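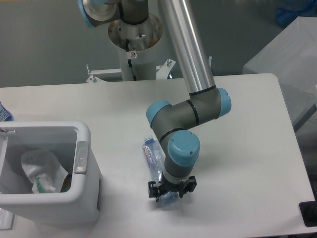 The Long Pause Before the Bottle
Why the software that tells a robot arm where to go spends so much of its day making up its mind

Hemeck, 21 December 2019

The planner has been given a bottle, a table and a trash bin, and it is thinking. The progress log on the monitor scrolls through candidate paths, each one a perfectly legal way of getting six joints from one arrangement to another. Several of them would take the elbow on a grand tour of the room. One would bring the gripper in from underneath, through the table, and has been struck off.

The log moves on. So, eventually, does the arm.

Picking up a plastic bottle is the sort of job a toddler does without being asked, usually when the cap is off. At Bralach, a small software shop on the upper floor of a former seed warehouse in Hemeck, it has filled the better part of two years. The company sells no arms and no grippers. It sells Olvera, a motion planner, and Avance, the set of tools that lets ordinary mortals find out why Olvera did what it did. The second product exists on account of the first.

A clear bottle lying on its side is a mean thing to hand a robot. Depth cameras like surfaces that send light back where it came from, and clear ridged plastic sends it wherever it pleases. What arrives at the computer is a scatter of points for the label, a few more for the cap, and in between a hole with a table in it. Early versions of the perception code looked at this and reported, with high confidence, two small objects floating a hand's width apart. The planner, which believes what it is told, made plans to pick up each of them separately.

The present version fills the hole by guessing. It finds the label, finds the cap, draws a line between them and extends the line until the thing is bottle-shaped. The engineers call this the geometric prior when customers are visiting and the fudge when they are not. It works well enough that the fudge has its own folder of tests, 539 of them, each a recorded arrangement of tabletop clutter that once made the software do something silly.

Then there is the bin. To a person, a bin is a place to put things. To a collision checker it is four walls and a floor, and the easiest way to model it is as a solid block, which is quick to compute and impossible to throw anything into. Olvera did this for its first months. It would carry a bottle up to the bin, discover that the inside was full of imaginary matter, and stop there, holding its trash like a guest who can't find the kitchen. Modeling the bin as hollow fixed that and slowed the planner down, so a lot of clever work went into speeding it up again. The result is a scheme that treats the bin as solid right up until the arm is interested in it.

Much of the rest is timing. Olvera gets 30 seconds to find a path before it gives up and says so. Most of the time it needs 2. The trouble is the cases in the middle, where it finds a path quickly and then spends the remaining time improving it, shaving a degree off the shoulder here, a little off the wrist there, like someone repacking a suitcase that already shuts. There is a setting to make it stop. The default value has been argued over since October, and the comment beside it in the source file is now longer than the function.

Avance is what people in the room look at. It replays each decision on a timeline: what the camera reported, what the perception code made of it, which grasps were considered and which were thrown out. Rejected grasps are drawn in red. On a bad day the screen looks like a hedgehog. The longest recording in the archive runs to 1980 rejected grasps on a single bottle, and new hires are made to sit through it, partly as training.

The question every visitor asks is why the arm can't just be told where the bottle is. It can. Factories have done it that way for decades, and for a bottle that arrives in the same spot all day long it remains the better answer, as well as the cheaper one. Bralach's customers have bottles that roll.

The next release is supposed to handle bottles that have been stepped on. A crushed bottle has no straight line from label to cap, and the fudge, faced with one, tends to propose something the length of a baguette. A fix is in review. The reviewer has left eleven comments, the first of which asks what a bottle is.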